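Project Pluven - teaching the arm by hand, section 4

Task: flask out of the red ring holder, into the metal block on the stirrer. Xuân Mạc did the remote control, I did logging and the stop button.

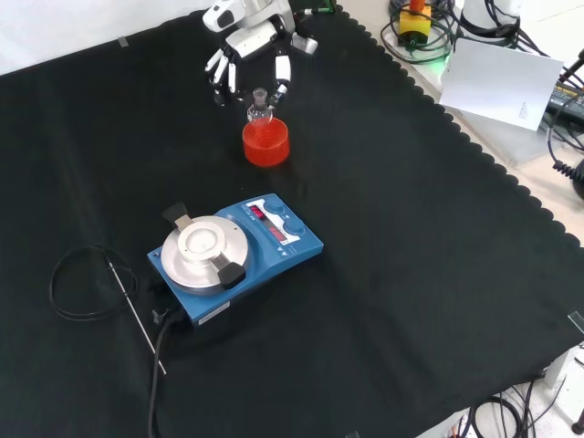

We kept 47 demos out of a lot more. Grip hight was the main problem - too low and the fingers meet the holder first. Guiding the arm by hand was quicker to learn but the paths were jerky, so teleop for the final set.
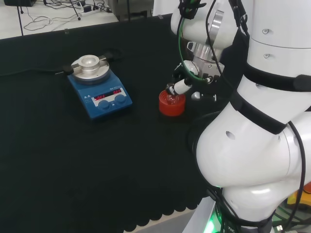

Each demo trimmed to 268 steps. Probe left unplugged from the task, its not needed until April. Still to do: seven reruns with slower closing.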